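Re-zeroing the gripper on the bottle cell

05/05/2018

The bottle cell at Iltstead started missing picks in March. I put it off for longer than I should have, as the misses were few and the arm recovered by itself. Last week it faulted out 13 times in one shift, so I took it off the schedule and went through it from the wrist down. These are my notes, mostly for the next time I have to do it.

The cell is a small one. One six-axis arm, a Flendex two-finger electric gripper, a small camera at the wrist, a flat pick surface and a Virnari controller that runs both the arm and the vision. It picks plastic drink bottles lying on their sides in no particular order and stands them in a tray. The bottles vary in size, cap and label, and the vision has to cope with all of them.

The fault was always the same. The fingers closed, the controller reported a grip width below the minimum, and the arm went back to its home pose. That message can mean a bad pick pose, a finger that has shifted on its mount, or a zero that has drifted. The log does not tell you which.

Start with the mounts. Power off the gripper at the controller, wait for the light to go out, and check the two screws at the base of each finger. Mine were loose on the left side. Vikas Bhatia fitted these fingers and used no threadlocker, which I know because I was standing next to him and did not say anything. I took both fingers off, wiped the seats, put a drop of medium threadlocker on each screw and tightened them in two passes. Don't do one screw all the way and then the other. The finger will sit crooked and you will chase it for an hour.

Next, the zero. The Flendex stores its closed position as an encoder count. The old value on this unit was 563. To set a new one:

Power the gripper back up and put the arm in manual.
Move to the inspection pose over the pick surface.
Open fully, then close at the lowest force setting.
Look at the seam on the wrist camera. The fingers should meet along their length, with no step at the tips.
Store the position.
Open and close 8 times and read the count each time.

If the count wanders by more than two, stop and go back to the mounts. Mine stayed put after the second attempt. On the first attempt I had left a shred of label under the right finger, and the zero was wrong by the thickness of the label.

I do the seam check with bottles on the surface. An empty surface gives you a clean view, but the exposure is set for the job, and with nothing but pale background the black fingers come out too dark to judge at the tips. A few bottles with mixed labels bring it closer to running conditions.

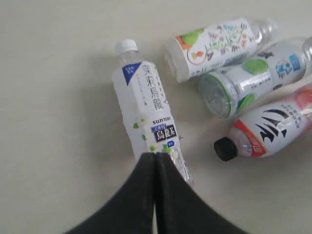 After the zero comes the tool center point. The finger work moves it slightly, and the vision offset is worked out from it, so skipping this step undoes the rest. I use the four-pose method against a fixed pin. Fonseca, who supplied the original cell, recommend six poses. I have tried both on this arm and the difference is smaller than its repeatability.

Then the vision check. Lay out single bottles first, well apart, and compare the planned grip line with the middle of the body. After that, push a few together. Bottles lying close beside each other are the hard case, as a finger has to go down between them, and an error you would never notice on a lone bottle becomes a collision. I slowed the approach for close neighbors and left the rest at the old speed.

Valter Coelho asked whether we could just lower the minimum grip width and clear the fault that way. We could. It would also let the arm carry on with nothing in the fingers, and the tray would have gaps in it. The limit stays where it was.

I have added a screw check every 2000 cycles to the maintenance sheet, and the new zero is written on tape inside the controller door. The cable at the wrist is starting to show wear on the inside of the bend. It has been ordered and I will change it when it comes in, which means doing the tool center point again.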